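13/12/2019
Sleep and worry diary study, notebook 3

Second read-through of the Wetora diaries done this morning. Final tally is 200 people enrolled, 170 who kept the diary past the first week, and 161 who filled in both the evening page and the morning page often enough to use. I had hoped for a few more than that but it's workable.

Reminder of what each page asks, as I keep having to look it up. Evening page: how worried were you today, 0 to 10, what was the main worry, did you have coffee or alcohol after 4 pm, what time did you turn the light off. Morning page: how long did it take to fall asleep, how many times awake, how worried are you right now, 0 to 10.

Things noticed on the read-through, before any numbers are run:

The evening scores bunch up at 3 and 7. Hardly any 5s. I think people read 5 as "no opinion" and avoid it. The Olik version of the form had words under the numbers (none, a little, a fair amount, a lot, the most ever) and I don't remember the same gap there. Worth pulling the old sheets to compare before we blame the people filling it in.

Main worry is mostly money and work, then health of a family member, then a long tail. Several people wrote "not sleeping" as their main worry. These should get their own code and not go under health. Someone who lies awake worrying about lying awake is a different case from someone worrying about a scan result, and if we lump them together we lose the part I'm most interested in. I have started a code 9 for it. Whoever codes the second half, please use the same.

Coffee question is badly worded. "After 4 pm" was read by some as "starting after 4 pm", and by others as "still drinking at 4 pm". A few crossed it out and wrote tea. For the next round: "Did you have any drink with caffeine in it (coffee, tea, cola, energy drink) later than 4 pm?" Yes or no, nothing else.

Morning worry is lower than evening worry for most people, as expected. There is a smaller group where it runs the other way, high on waking and easing off by lunch. They tend to write more in the notes space too. One wrote that her chest was tight before she had remembered what there was to be tight about. I'd like to look at this group separately, but we don't have a lunchtime score, only what they say in the notes, so it can't be more than a side remark in the write-up.

Breathing exercise arm. The Salum recording was too long. It runs past what people will sit through at bedtime, and the tick boxes show it: good use in the first few days, then patchy, then blank. The paper card was used longer. It's only the slow breathing instructions (in for four, out for six, keep going for five minutes) and people kept it by the bed. I would drop the recording and keep the card, or cut the recording down to the same five minutes and offer both.

Nothing in here says yet that the card helps anyone sleep. It says they used it. Keep those two apart when talking to the clinic.
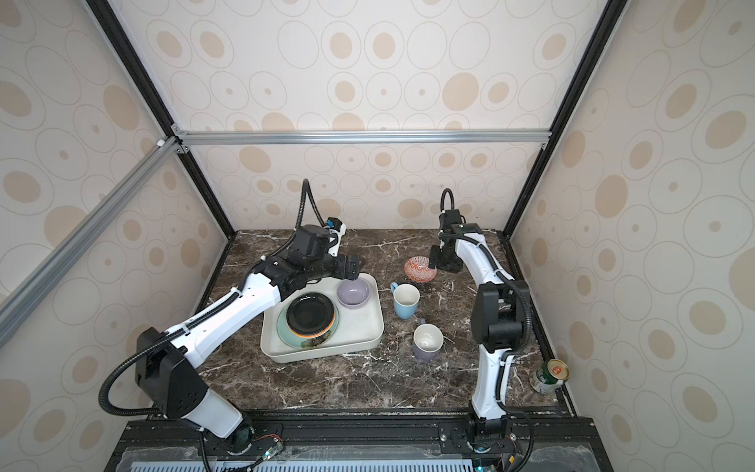

Data entry. Diary page 669 is in the wrong folder, it belongs with the second batch and has been typed in twice. I deleted the duplicate row and left a note in the sheet. Please don't sort that sheet until the batch column is filled all the way down, or we'll have to do the matching again by hand.

Two people wrote things in the notes space that needed a phone call and not a code. Both had ticked the box saying we could contact them. Calls were made the same day the pages were opened and both were given the number for the crisis line and for their own doctor's office – details are in the locked file, not here. For the next round the notes pages should be read the day they arrive, even if the rest waits.

Kumarasinghe scale: permission to use the short form came through. It has its own scoring sheet, and two of the items are reversed. Check that the reversing is done in the spreadsheet and not by the person entering, we had that go wrong last time and it took a day to find.

To do, next week:
Compare evening scores with the Olik sheets
Finish code 9 on the second half
Reword caffeine question, send to clinic for a look
Print more breathing cards, bigger type
Ask whether a lunchtime score is too much to ask of people, maybe for one week out of the four only

Left off at the start of the third box. The unopened ones are on the shelf under the window.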